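Notebook, June, bench 2

Adhesive creep on the Mistonora shelf brackets, continued

Started 7:40. Picked up where the last entry stopped, with the second batch of lap joints out of the humidity cabinet. Cabinet log shows no excursions overnight. The chart paper had slipped on its drum, so the time axis is off by a small amount near the end, and I have marked the offset in pencil on the sheet itself.

Joints from the Cendmont primer went on the dead-weight rack first. Same fixture as before, same hooks, dial gauges zeroed after the pans had stopped swinging. One gauge sticks below the first division. I tapped it free and noted it. If it sticks again it comes off the rack and goes to the repair drawer.

Readings on the primed joints are dull in the way we wanted. Initial stretch on loading, then a curve that flattens before lunch. The unprimed set behaves differently: no flattening, a steady slope all morning, and one joint let go at 1,036 minutes of total load time (yesterday's run plus this morning's). Failure was at the metal face, clean peel, adhesive left entirely on the plastic side. Bagged both halves and wrote the joint number on the bag.

I had expected the bond to the plastic to be the weak one. The solvent wipe is the first suspect. We changed rags between batches and the new ones leave lint. Under the loupe there are short fibers in the glue line of the failed piece, mostly along one edge. That might be enough to start a peel and might also be nothing. Three more joints from the same wipe are still holding.

Thickness of the glue line is the other open item. Shims were used on the primed set and on half of the unprimed set. The half without shims came out thinner at one end, so the load is not even across the joint. Those results should be kept out of the main table. I have given them their own page, headed Krishnan jig, after the clamp they were made in.

Merkstead wants a bracket that survives 2,000 hours. At the present slope the unprimed joints will not get there, and I see no reason to keep running them past the end of this rack cycle. The primed ones need a warmer test before anyone quotes a number. Suggest raising the cabinet one step and leaving the humidity alone, so that only one thing changes.

To do:
Order lint-free wipes, the folded kind.
Cut 2 sets of shims from the thinner stock.
Re-mark the rack positions -- the tape labels are curling and two have fallen off.
Check whether the primer can was opened before its date. The lid is unreadable.

15:20. Second reading of the primed set. No change on any gauge that I would trust. Leaving the weights on overnight.
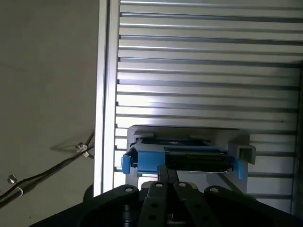
Next reading at 7:30, before the cabinet is opened. Whoever is in first should write down the gauge values before touching the rack, including the sticky one, and leave the pans where they are.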